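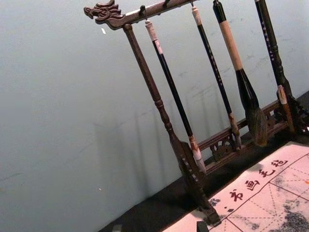

Semari Biographical Profiles: Data Card

Version 3

Overview

Semari Biographical Profiles is a collection of short written profiles of people who work in entertainment, broadcasting and online media. Each profile gives basic facts about one person: name, birth date, place of birth, family members who have been named in public, education and career. The collection is meant for students and researchers who study how biographical facts are reported, repeated and changed across websites.

The collection is maintained by the Semari project at Milldale. Itzel Serrano is responsible for the content of the profiles. Sherif Filali is responsible for the file format, the release process and requests for removal.

Contents of the release

The release is divided into 20 files, grouped by the first letter of the family name. Letters with few entries share a file. Every file is plain text in UTF-8, with one profile per record and a blank line between records. A separate file, sources.txt, lists the publications from which facts were taken.

Fields

name: The name under which the person works. Birth names appear only if the person has used them in public.

birth_date: Day, month and year. If only the year is known, the day and month are left blank. Ages are not stored and should be worked out by the user from the birth date and the date of use.

birth_place: City and country, as given in the source.

relatives: Names of relatives who are themselves public figures, or whom the person has named in an interview. Children under 18 are never listed.

education: Schools and degrees, without grades or dates of attendance.

career: A prose summary of no more than 50 words.

source_id: One or more codes that match entries in sources.txt.

status: One of the values "checked", "single source" or "disputed".

How the profiles were prepared

Editors began with published interviews, program notes and press material. A fact was marked "checked" when it appeared in 3 sources that did not quote one another. Facts found in one place only were kept and marked "single source". Where sources disagreed, both values were recorded and the entry was marked "disputed". This happens most often with birth years and with the spelling of names carried over from another alphabet.

Zodiac signs, height, weight and estimates of personal wealth were removed from all profiles in this version. Such figures are seldom traced to a named source, and the editors found no consistent way to review them. Users who need to compare results with earlier versions should note that these columns no longer exist.

Relation to other collections

The Farouk list of stage names was used to match different spellings of the same person. The Husasden index supplied the codes for birth places. Neither is included in this release, and each has its own terms of use.

Known limitations

Coverage is uneven. People who work in English are represented far more fully than others, and performers whose careers ended before the spread of online news are often missing. Career summaries reflect the interests of the press at the time of writing and may give too much space to recent work. Marriages and separations are not tracked. A profile should not be taken as evidence of a person's present circumstances.

Permitted use

The files may be used for teaching and research. They may not be used to contact the people described, to locate their homes or families, or to make decisions about employment, credit or housing. Published work should name the collection and the version number.

Corrections and removal

Any person described in the collection, or a representative, may ask for a fact to be corrected or a profile to be removed. Requests should give the name as it appears in the file, the field concerned and, for corrections, a published source. Removals are applied to the current version as soon as identity has been confirmed. Corrections are held for the next scheduled update in June.

Last revised: 5 November 2022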